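Ticket 4193 - WLAN bricht im Obergeschoss ab
Status: in Beobachtung
Gemeldet von: Afaf Saab
Bearbeitung: Jirayu Jaidee
Standort: Nyberg, Großraumbüro oben

Problembeschreibung
Notebooks verlieren im Obergeschoss die Verbindung zur SSID "Karkance-Intern". Dauer der Unterbrechung bis zu 41 Sekunden, danach automatische Wiederanmeldung. Videokonferenzen brechen ab, VPN-Tunnel müssen neu aufgebaut werden. Kabelgebundene Geräte sind nicht betroffen. Im Erdgeschoss tritt der Fehler nicht auf.

Umgebung
Zwei Access Points oben, AP-OG-1 an der Geländerseite, AP-OG-2 über der Teeküche. Ein weiterer AP im Erdgeschoss. Controller läuft bei Ulancombe, Firmware zuletzt im Dezember aktualisiert.

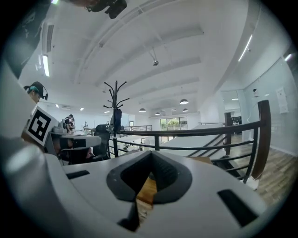
Der Controller zeigt für AP-OG-1 wiederholt "DFS radar detected", danach Kanalwechsel von 100 auf 36. Nach dem Wechsel liegt AP-OG-1 auf demselben Kanal wie der AP im Erdgeschoss. Roaming-Ereignisse häufen sich in diesem Zeitfenster, ein Teil der Clients landet auf 2,4 GHz und bleibt dort hängen.

Durchgeführte Schritte
1. Treiber auf drei Notebooks aktualisiert. Keine Änderung.
2. Patchkabel und PoE-Port von AP-OG-1 getauscht. Keine Änderung. Fehlerzähler am Switch stehen auf 0.
3. Automatische Kanalwahl für 5 GHz deaktiviert, AP-OG-1 fest auf 44, AP-OG-2 fest auf 48, Erdgeschoss auf 36. Kanalbreite von 80 auf 20 MHz reduziert.
4. Sendeleistung 2,4 GHz auf 9 dBm gesenkt, 5 GHz unverändert.
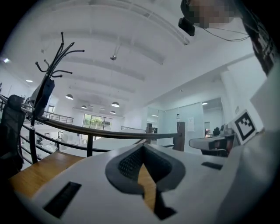 5. Dauerping zum Gateway von zwei Arbeitsplätzen, Start 09:40 Uhr. Bis 14:00 Uhr kein Abbruch, Latenz im Mittel 3 ms.
6. DHCP-Lease geprüft, Bereich nicht erschöpft.

Rückmeldung Raed Awwad, 15:20 Uhr
Ein kurzer Aussetzer gegen 15:05 Uhr, Teams-Anruf blieb stehen. Laut Log kein Kanalwechsel - Client hat zu AP-OG-2 gewechselt, Reauthentifizierung über RADIUS. 802.11r war auf dieser SSID nicht aktiv. Aktiviert um 15:45 Uhr.

Offen
Alter Etikettendrucker von Potusia meldet sich seit der Aktivierung von 802.11r nicht mehr an. Vorläufig in die Geräte-SSID verschoben. Nyokabi Kariuki klärt, ob es ein Firmware-Update gibt.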